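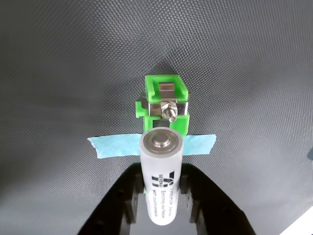
A battery holder is a small open tray or closed case that keeps one or more dry cells in place and connects them to a circuit. The most common kinds are made for cylindrical cells of the AA size.

Construction

A simple holder for one cell has a body of plastic, moulded or 3D-printed, and 2 metal contacts, one at each end. The contacts may be flat plates, bent clips or coil springs. In home-made holders they are often fixed with a small bolt and nut, so that a worn contact can be changed without glue or solder. 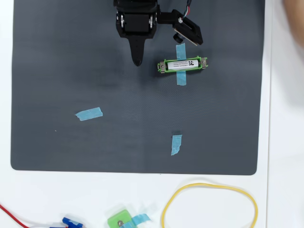

The cell lies on its side between the contacts. The positive end, which has the raised cap, must touch the contact marked with a plus sign, if the holder is marked. It is usual to put in the negative end first when this side has a spring — the spring gives way and the other end can then be lowered.

Care

Contacts become dull with time and may be cleaned with a dry cloth. The Udville repair handbook advises this every 18 months or so. Cells should be taken out before long storage, as a leaking cell can damage the metal.

See also: Dry cell, Terminal, Coin cell holder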